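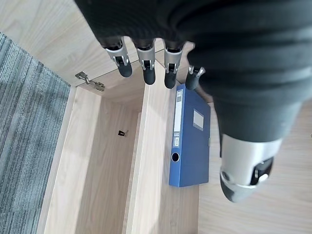
Wrist camera view, Bravo hand over the open cabinet, blue file box upright beside it.

Comparing a five-finger hand and a parallel gripper on file boxes

This page covers the procedure we use at Zekinmont to compare two end effectors on the same arm with the same objects. The first is the Bravo hand, with four fingers and an opposed thumb. The second is the Plastcombe parallel gripper with flat rubber pads. The arm, controller and wrist camera stay the same for both. Plan on one working day for each end effector, including calibration.

What you need

Arm with the standard tool flange
Bravo hand with its fabric cover fitted
Plastcombe gripper and adapter plate
Wrist camera and bracket
Small open cabinet with an upright divider
Plastic file box with a finger hole in the spine
Spare paper to load the box
Scale, tape measure, masking tape

Step 1. Mount the end effector

Power down the arm before touching the flange. Fit the adapter plate, tighten the screws in a cross pattern, then plug in the data cable and the power cable in that order. Leave enough slack at the wrist for a full turn of the last joint in both directions. Enter the new tool mass and center of gravity in the controller. A wrong value here shows up as drift in hand-guiding mode, and it will also trip the force limit during slow approaches.

On the Bravo hand, check the cover before every session. The cloth should fold freely over the back of the hand and stay clear of the finger joints. Close the fingers fully, open them, and look for fabric caught in a hinge. If the cover rides up, pull it back toward the wrist and retape the cuff.

Step 2. Set the camera

The bracket has 3 positions. Use the middle one for the hand. The fingers then hang across the upper part of the picture and the thumb comes down on the right, close to the lens. The thumb will look oversized. Do not move the bracket to correct this, as the outer position loses the fingertips when the hand closes. For the parallel gripper, use the inner position.

Lock exposure after the camera has been looking at the cabinet for a minute. Pale wood is bright from above, and dark fingertips lose all detail if exposure is left on automatic. Run the hand-eye calibration again each time the bracket is moved.

Step 3. Lay out the cabinet and box

Place the cabinet so that its opening can be reached from above. Stand the file box next to the divider, spine toward the arm base. Mark the corners of both with tape. Open the cabinet door fully and add the door and its hinge to the collision model. The hinge sticks out farther than the panel, and a planner that knows only the flat door will pass a knuckle through it.

Weigh the box empty, then load it with paper to the test mass. We run 2 loads, light and full. Keep the paper packed tightly enough that it does not shift when the box tilts.

Step 4. Run the approach

Start with the wrist above the box and the fingers pointing down. Lower at creep speed until the first fingertip touches, then back off slightly and record the pose. Use this pose as the start point for every trial.

With the hand, put the fingers on the divider side and the thumb on the open side. Check the gap to the divider first. If the fingers cannot get down between the two, slide the box outward and mark the new corners. With the gripper, close across the spine width. The finger hole is not used in the base test.

Step 5. Lift and score

Run 50 lifts per load for each end effector. Score each one as held, slipped or dropped. A lift counts as held if the box is still in the grip after the full move to the shelf position and back. Log motor current at the moment of closing and at the top of the lift.

Known problems

Fingertip contact is not detected: raise the current threshold sample rate in the Trallstead controller, then repeat the zeroing routine.

Thumb closes before the fingers: add a delay to the thumb channel. The default grasp file closes all channels together.

Box rotates in the parallel gripper: lower the grip point. If rotation continues, clean the pads.

Tip wear: inspect the Bravo fingertips at 3,000 closing cycles and replace them as a set.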